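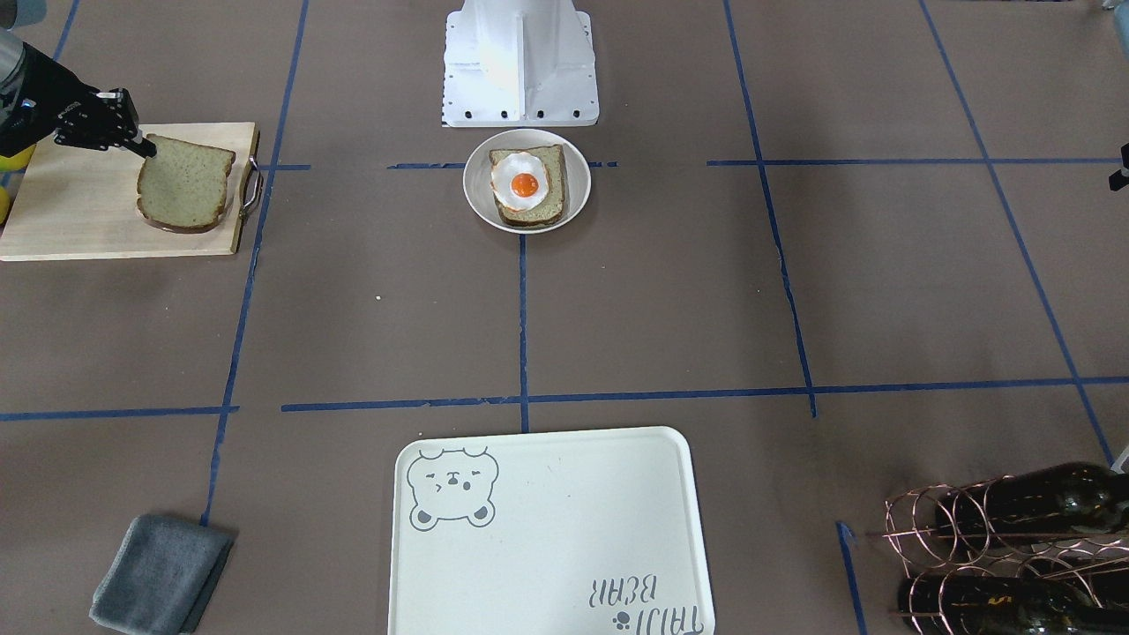 Why does the radiator gurgle?
by Edmund Tomaszewski

If your house has radiators, you have probably heard one of them make a noise like a hippo with a tummy ache. Grown-ups will say "it needs bleeding" and then do nothing about it until November. Bleeding a radiator involves no blood. It is a silly name, and plumbers chose it, so take it up with them.

Let's start with the boiler. The boiler is a box that heats water. A pump pushes the hot water through pipes, which run under the floors and up to every radiator in the house. Each radiator is mostly a flat metal tank with a way in at one end and a way out at the other. Hot water goes in, warms the metal, and leaves a bit cooler. Then it goes back to the boiler to be heated up again. The same water goes round all winter, and by spring it can be as black as a pond. Do not ask to drink it.

The metal warms the air next to it. Warm air rises, cooler air slides in underneath to take its place, and before long the whole room is joining in. This is called convection. So the radiator, despite its name, does a lot more convecting than radiating. (Plumbers again.)

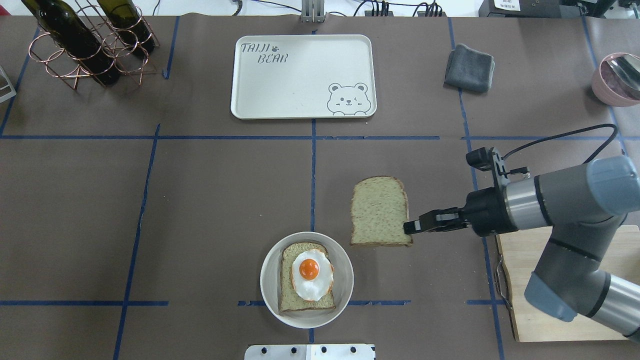 Now for the gurgle. Little bubbles of air and other gases get into the water. Bubbles float, as you know from the bath, so they drift up to the top of the radiator and stay there. The more of them there are, the less room there is for hot water. Put your hand near the radiator when the heating has been on for 20 minutes. If the bottom is hot and the top is cold, there is gas trapped inside.

Radiators upstairs usually get it worst. My aunt's house in Purby has 13 radiators, and the one in the top bedroom is so full of air that my cousins have named it Vomel and blame it for things.

Getting the air out is a grown-up's job, because the water behind it can be hot enough to scald. They turn the heating off and wait for everything to cool down. Then they fit a small key, like the key for a clockwork mouse, onto a little square peg near the top corner and turn it a tiny bit to the left. You will hear a hiss. That is the air leaving. After a while the hiss turns into a spit and a dribble, and the key has to be turned back quickly before the dribble reaches the carpet.

Your job is to hold the old towel. It is an important job — ask anyone who has tried it without one.
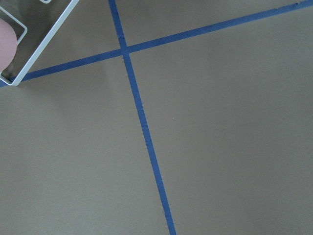
The last thing to look at is the pressure gauge, a dial on or near many boilers. Letting air out makes the pressure drop a little, and if the needle falls too low the boiler may sulk and refuse to light. A grown-up can top it up with more water by following the boiler's instructions, supposing they can remember which drawer they put them in.

Words to know
Boiler: the box that heats the water.
Convection: warm air or water rising while cooler stuff moves in below.
Valve: a sort of tap that lets things through or stops them.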